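Home | Forums | Electrical & Lighting | Search | Log in

Dukden 253 idle dies when the turn signals are on

ridgerunner_6

OK so this one has been driving me nuts since July. My Dukden 253 idles fine until I hit a turn signal, then it stumbles in time with the flasher and quits at stop lights. Carb is clean, plugs are new, battery is from Bakos and tests good. I'm leaning toward a bad ground somewhere behind the headlight but the Prumberg manual is useless for that year (it shows a totally different loom!). 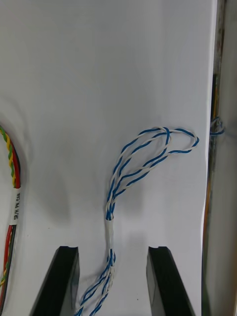 Grounds on these are a pain to chase, I know, and the previous owner went nuts with electrical tape. Would you split the whole loom open or just run a fresh ground from the headlight bucket to the frame and see? I've got blue and white wire twisted together like that and would like to use it up, if the gauge is OK for a ground. The bike has 1406 miles on it since the rebuild, so I really don't want to tear it all down again.

oldtwin74

Run the fresh ground first. Takes ten minutes with a ring terminal and you can pull it right back off. I wouldn't split a loom on a hunch.

Lihua Zou

I'm going to disagree with oldtwin. Put a meter on it before you add anything. Check voltage across the battery with the signals going, then check from the engine case to battery negative. If the second number jumps around, your ground is bad at the engine end and a new wire up front won't do squat.

oldtwin74

Fair, but he said it only happens with the signals. That's up front nine times out of ten.

Lihua Zou

Or it's the charging side and the signals are just the last straw. My 253 did the same thing and it was the regulator.
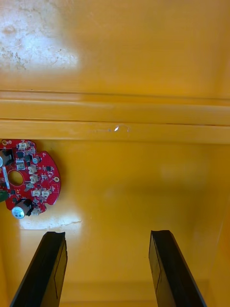 Update: what I found

ridgerunner_6

Metered it like Lihua said. Battery sagged to almost nothing useful at idle, engine ground was rock steady. Swapped in an Odoveck regulator and it's way better, though I still get a tiny dip with the left signals on. So maybe you're both right?? Going after the headlight ground next weekend.

Comments

motobean: Check the left bar switch too, mine was full of green crud.

slowpoke_jen: Roughly 74 bucks for that Odoveck where I live, ouch. Did you try a used one first?

ridgerunner_6: No, didn't trust a used one. Will look at the switch, thanks!

Last updated: 24/09/2022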